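Applies to the Trernis simulator, kitchen scenes, with the Ketdale arm profile loaded. For the real arm, use the fault table in chapter 4.

## 6.3 Wrist camera loses the arm after a reset

After a failed grasp the simulator resets the scene. If fault 482 is logged during the reset, the wrist camera may come back with the wrong pose. The episode keeps running and the policy keeps sending commands, so the fault is easy to miss in a long batch.

**Caution:** Do not copy joint targets from an episode that logged fault 482 to a physical arm. The targets may drive it into the table or past its soft limits.

1. Pause the batch. Do not press Reset again; a second reset clears the fault buffer.
2. Open **View > Wrist** and step to the first image after the reset.
3. Look for the gripper fingers. With a correct pose they are always in view. With a bad pose you may get only background, such as the two windows and white wall tile below, with no part of the arm.

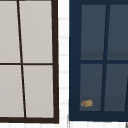
4. Open **Scene > Cameras** and compare the wrist camera's parent link with the one in your arm profile. If the field reads `world`, the mount was dropped. Select the wrist link and click **Apply**.
5. Step forward 26 ticks with the policy off. The fingers should stay in the same place in the view.
6. Export the fault buffer, then mark the episode as void.

**Note:** Objects may also be displaced by the same reset. Check the object list before you reuse the scene, even if the camera was the only thing you had to fix.

## 6.4 If the fault comes back

Lower the reset speed to 200 in the Ruchti physics panel and rerun the episode from its seed. Batches longer than around 2,200 episodes should be split.

If the parent link drops again at the lower speed, reinstall the arm profile from the Pasitz package and repeat steps 4 and 5.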